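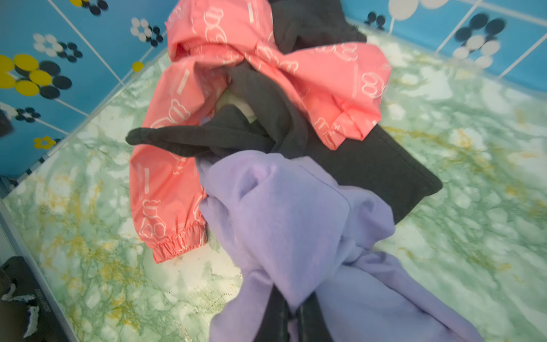 The Evcombe Picture House is pleased to confirm that the restored version of Bultavari will open our science fiction season in September. The details are set out in this thread, together with notes on the film, the print and how to book.

Bultavari follows the crew of a supply ship, the Flaveo, on its way to a mining colony that has stopped answering messages. The title is the name of the colony. For most of the first hour the audience knows only as much about it as the crew does, and the crew knows very little.

The film was made on a small budget and had a short first release. It was shown in a cut version, with a spoken introduction that the makers had not asked for. That introduction gave away the reason for the silence before the ship had left dock. It has been removed.

The version we are showing restores the original opening: the loading bay, the long walk to the bridge, and the argument over the missing cargo list. Regular visitors who know the film from television will find the first part slower. We would ask them to stay with it. The argument matters a great deal later on.

The restoration was carried out by the Daly Film Workshop, which has worked with this cinema on several earlier seasons. The workshop began with a worn cinema print and an incomplete negative. Neither was good enough to use alone.

In all, 621 shots were repaired by hand. Most of the damage was ordinary: scratches, dirt, torn edges and old tape joins. The more difficult work was on the approach to the colony, where the colour had faded so far that the planet and the sky behind it had become the same brown.

The workshop matched the colour to a set of lighting notes kept with the negative. The planet is now a dull green, as the notes required. Some viewers at the test showing felt that it looked less threatening. Our own view is that it looks stranger, and that the landing is better for it.

The finished film runs to 3122 metres and will be shown from a new print on the main screen. A digital copy is held in reserve. We will put up a notice in the foyer if for any reason the reserve copy has to be used.
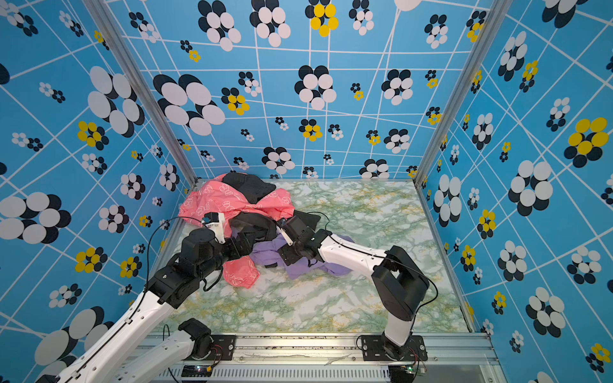
Two robot arms at a pile of clothing, with flowered walls behind.

A word on the effects. The Flaveo was a model, and it was filmed very slowly so that it would appear heavy on screen. It never swoops or rolls. When it turns, the turn takes the best part of a scene, and the crew have time to disagree about it.

This is one reason the film has kept its followers. Many science fiction films of the same period were sold on speed and noise. Bultavari has one explosion, which takes place at a distance and is seen through a dirty window.

The sound has been cleaned but kept in its original form. The workshop considered making a surround version and decided against it. The low hum of the engines comes from the centre of the screen, as it did on first release, and it stops only once. We will not say where.

The music has also been put back in its proper order. In the cut version, the theme for the colony was moved forward to cover a gap left by a missing scene. It now enters at the airlock door, where it was written to enter.

Four other films will be shown in the season. All of them deal with first contact, lost settlements or both. The full list is on display at the box office and in the printed programme, which may be collected free of charge.

We have been asked why the list contains no recent large-scale invasion films. Several were discussed. They are widely available and often shown, and we wished to give the main screen to films that most of our audience will not have seen in a cinema. This should not be taken as a judgement on their quality – some of them are much loved in this building.

We have also been asked about the sequel to Bultavari. It was made by a different company with a different crew, and the rights position remains unclear. We have written to the present holders and have not yet had a reply. It does not form part of the season.

For those who have seen the sequel: the restored ending does not agree with it. In the cut version, the last radio call could be heard as coming from the ship. In the full version it plainly comes from the colony. The sequel depends on the first reading and makes rather less sense under the second.

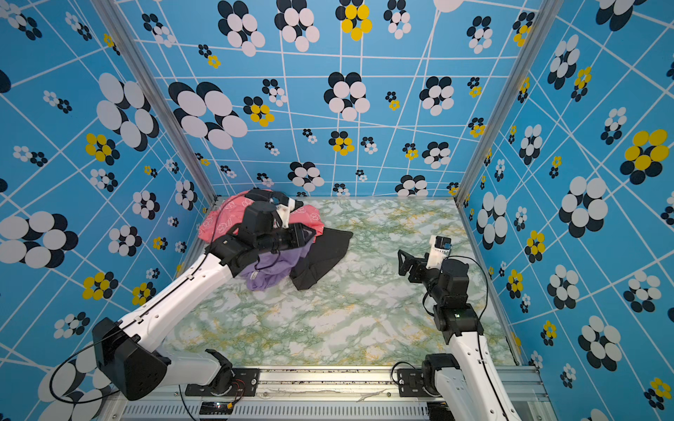
Is the restored version suitable for younger viewers?

Children aged twelve and over should manage it well, provided they are comfortable with a slow film. There is little violence and no strong language. The scene in the flooded store room is tense and lasts for some time, and parents may wish to bear it in mind.

The opening showing begins at half past seven in the evening. Doors open at seven. There are no advertisements or trailers before the film, so late arrivals will miss part of the loading bay scene. Staff will seat latecomers at the first suitable break.

The main screen holds nearly 300 people, and we expect the opening showing to fill. Booking is open to members now and to the general public from the start of September. Tickets may be bought at the box office, by telephone or through our website.

Wheelchair spaces are available at every showing and should be reserved in advance where possible. Captioned showings will be held in the afternoon. The captions have been newly written for this version, because the earlier set followed the cut dialogue and left out the radio traffic altogether.

The radio traffic is worth reading. Much of it is half buried in the sound mix and was intended to be caught only in part. The captions give what can be made out and mark the remainder as unclear. No attempt has been made to fill in the gaps.

A short display will open in the upper foyer for the length of the season. It contains pages from the shooting script, two posters and a copy of the lighting notes mentioned earlier. One of the posters shows a creature that does not appear in any version of the film.

The Daly Film Workshop will give a talk on the restoration after the second evening showing. It will cover the negative, the colour work and the missing cargo list scene, which was found in a can marked with the name of another film. Entry is included with a ticket for that showing.

The talk discusses the ending in full. Anyone who has not yet seen the film and has come only for the talk is advised to wait.

Visitors who attended the first release are invited to write to us with their recollections. We are especially keen to hear from anyone who saw the film at Evcombe without the spoken introduction, as our own records suggest that one showing may have gone ahead without it. Letters may be left at the box office.

Returned tickets for sold-out showings will be offered at the box office from six o'clock on the evening of the performance. We regret that they cannot be held by telephone.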